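5. Sustitución del locutor titular durante la emisión

Esta sección describe el procedimiento que debe seguir el operador de continuidad cuando el locutor asignado a una franja no pueda iniciarla o terminarla. Se aplica a todas las emisoras que utilicen el sistema Justum, versión de escaletas 11 o posterior.

5.1 Requisitos previos

Antes de abrir una sustitución, compruebe que dispone de un perfil con permiso de edición en directo. Los perfiles de consulta pueden ver la escaleta, pero no modificarla. El alta de perfiles corresponde al responsable de programación de cada emisora.

El locutor suplente debe figurar en la lista de reserva de la franja. Si no figura, consulte el apartado 3 - Gestión de plantillas y voces.

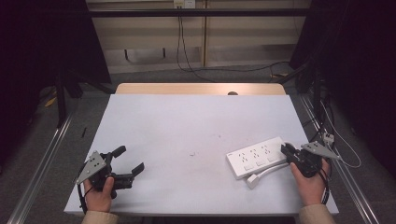 5.2 Apertura de la sustitución

1. En el panel principal, seleccione la franja afectada y pulse «Cambiar voz».

2. Elija el suplente en la lista de reserva. El sistema muestra primero las voces asignadas al mismo tramo horario.

3. Indique el código de motivo. Para ausencias médicas comunicadas antes de la emisión utilice el código 38; para interrupciones en antena, el código 300.

4. Revise las cuñas grabadas con la voz del titular. Las que nombren el programa se conservan; las que nombren al locutor quedan marcadas en ámbar y deben reemplazarse por la versión neutra.

5. Pulse «Confirmar». La escaleta queda bloqueada hasta que el estudio acepte el cambio.

PRECAUCIÓN: No confirme la sustitución mientras haya una llamada de oyente en antena. El bloqueo de la escaleta cierra las líneas de entrada.

Si el estudio no acepta el cambio en dos minutos, el sistema emite la música de continuidad de la carpeta Bruro.

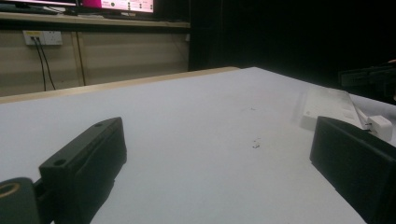
Durante ese intervalo el operador conserva el control manual de la mesa y puede dar paso al boletín informativo, siempre que este se encuentre cargado. El boletín no anula la sustitución pendiente.

5.3 Emisoras en cadena

6. Cuando la franja se distribuya también a Plumham y Danladi, active la casilla «Propagar» antes de confirmar.

7. Verifique que ambas emisoras devuelven el aviso 893 (cambio recibido). Si falta alguno, comuníquelo por la línea interna de coordinación.

NOTA: Las desconexiones locales no se propagan. Cada emisora debe tramitar las suyas.

5.4 Cierre y registro

Al terminar la franja, complete el parte de incidencia y adjunte la escaleta definitiva. Los partes abiertos antes de octubre se conservan en el archivo anterior y solo admiten consulta.

Sección revisada por Moataz Benmoussa, Coordinación de Emisiones. 24 ene 2025.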